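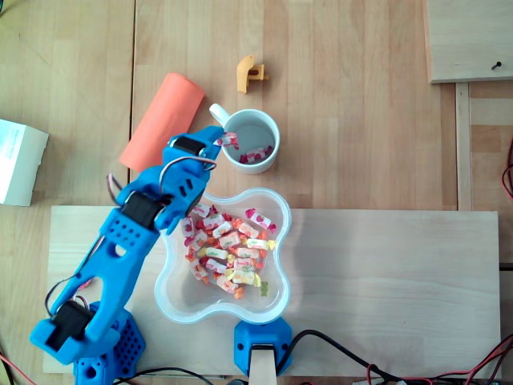

**Figure 2.** Wrapped candies in a clear bowl with a wavy rim, and a white ceramic mug with two more at the bottom.

### 3.2 What people reach for first

I've spent more of my working life looking at candy bowls than I'd like to admit to my dentist, and the question behind this section is a small one: when a bowl of mixed wrapped candy sits on a shared table, which ones leave first, and does the bowl itself have anything to do with it? Most of the snacking papers I read before starting care about how much people eat. I wanted to know about the order.

The bowl in Figure 2 is the kind we settled on after a lot of fussing. It's clear, so you can see the colors from the side as well as from the top, and the rim goes in and out in four soft lobes like a flower. (My first pick was a plain steel one, and it made everything look like hospital food.) The filling is a jumble on purpose: white, pink, red, yellow and orange wrappers, some of them with fruit printed on, strawberries for instance. There's a little yellow gummy bear in there too, over on the right side of the pile. We bought the assortment loose from a shop called Prostine, which sells by weight and lets you be picky, and I was very picky!

The mug matters as much as the bowl. In the pilot at the Stukarard reading room we asked people to just take what they liked, and they stuffed it in pockets and bags and we lost track right away. A mug fixed that. You put your picks in it, you keep them in front of you, and at the end of your visit we look inside. The mugs are white so the wrappers show up well against the bottom, and the two pink-and-red ones in the figure are a good example of how easy that makes the reading.

We ran the full study in July at two places, Stukarard and the staff lounge at Welska, and logged 400 mugs between them. The bowls were topped up every morning from a stock of 2000 pieces, and we shook them a bit each time so the same color wasn't always on top. I can't promise the shaking was even. Some mornings I was in a hurry.

Pink and red went first at both sites, which I'd half expected. What I hadn't expected was how much the printed fruit mattered. A plain pink wrapper and a pink wrapper with a strawberry on it are pretty much the same promise to me, but our visitors clearly didn't see it that way, and the fruit ones were usually gone by lunch. White wrappers were the leftovers nearly every day. I ate a fair number of those myself after closing, and they're perfectly good.

We threw out 39 mugs from the log, mostly ones where somebody had come back for a second round and we couldn't tell the first picks from the later ones. El Fassi, the café that lent us the mugs, also asked for a few back halfway through Welska's second week, so the numbers for those days are thinner than I'd like. I come back to both problems in Section 3.4, along with the question of whether sorting the bowl by color changes anything.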